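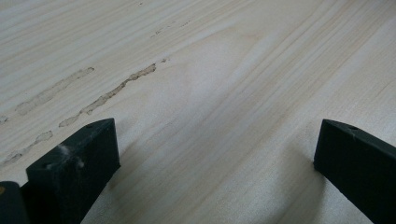
Leave the timber alone

I've had it with glossy tables. My mum's was so thick with varnish you could see the ceiling light in it, and we weren't allowed to put a mug down without a coaster (two coasters, if it was soup). Give me pale wood with a dull finish and the grain wandering off wherever it likes! Mine has pale, crusty streaks along the grain, filler or old glue, who knows, and I've grown fond of them. A bloke from Kurup quoted me $578 to sand and seal the lot. I bought a three-dollar sponge instead.

Daylight does the rest. Around breakfast the far side goes almost white and the near side stays a bit grey, and I'll happily sit there with a book shoved up in the corner and my toast going cold.
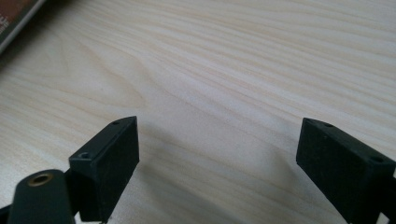

But what about stains?

Let them come, I reckon. You colour in a table by living at it.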